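Ticket: Upload speed drops every evening, Mabula office
Opened by: Refilwe Swanepoel
Provider: Prultau
Status: Waiting on provider

Download is fine all day. Upload starts at the 40 we pay for and falls to 2 a little after 5 pm, then stays there until late evening. Video calls freeze and the nightly backup to Nirnura times out. Wired and wireless give the same result.

Update 1
Restarted the modem and the router. Upload came back to 40 for a few minutes, then dropped again. Swapped the cable between the two – no change.

Update 2
Called Prultau support. They ran a line test and said the signal was within range. They asked for speed tests taken with one laptop plugged straight into the modem and everything else disconnected. 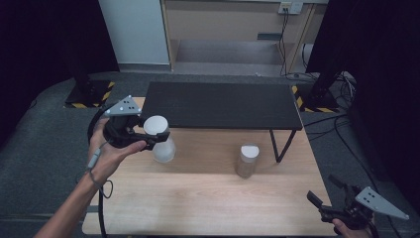

Update 3
Ran 6 tests over two evenings, laptop on the modem only. Download stayed close to 200 each time. Upload never got above 3 after 5 pm. Results attached to the provider's case as a text file.

Update 4
Mikel checked the router log for anything filling the line. The backup was paused for both evenings and the drop still happened, so we can rule that out.

Update 5
Prultau called back. Second-level support can see errors on the upstream channel and thinks the fault is at the street cabinet – they would not give a time for the repair. I asked for a credit on the April bill and was told to apply once the case is closed.

Next step: leave the backup moved to 4 am. Test again after the cabinet visit, both before and after 5 pm.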